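February, transfer bench, Skultley recital tapes

Picked up where the last entry stopped. Reels 1 to 8 of the Skultley piano recitals are done; reel 9 went on at 10:40. Quarter-inch, half-track stereo, 7.5 ips, no tones. Acetate, some edge curl in the first two minutes of program, flat after that.

Azimuth set by ear and then on the phase scope using the applause before the first piece. The piano alone is a poor guide because the pair was spaced wide. Final setting is a quarter turn off where reel 8 wanted it, so assume a different recorder or a realignment between the two evenings.

Pitch: A4 reads 23 cents sharp at the head of the reel and 20 at the tail. Reel 8 was 23 throughout. The hall piano was tuned to 440 according to the tuner's card in the box, so I'm treating this as deck speed. Corrected with a fixed ratio, no curve. The three-cent slide is still there in the flat copy – leave it, and note it on the sheet.

Pluron de-click at the lowest setting took out 2,547 events in side one. Too many. Soloed the removed signal and could hear hammer attacks in it, mostly top two octaves in the fast study. Reran with the threshold raised and got 900, with nothing musical in the difference file that I can hear on headphones. Using the second pass. Settings saved under the reel number.

Low rumble below 30 Hz between movements, probably the hall ventilation. High-passed the listening copy only. The archive file stays untouched.

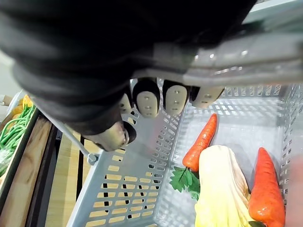

Splices: four in the slow movement, all dry, one opened on the rewind. Remade with fresh splicing tape, no loss of oxide. The edit lands in the middle of a pedaled chord and the decay doesn't match across it. It was like that on the Hattar cassette copy too, so it's original.

Program order on the box is wrong. The encore listed last comes before the interval announcement. Sheet corrected in pencil.

Still open:
Reel 10 smells of vinegar, keep it apart from the rest
Ask Nerkgate if they hold the printed program for the second evening
Clean the pinch roller before the next reel
Check the left channel dropout at 14:12 against the cassette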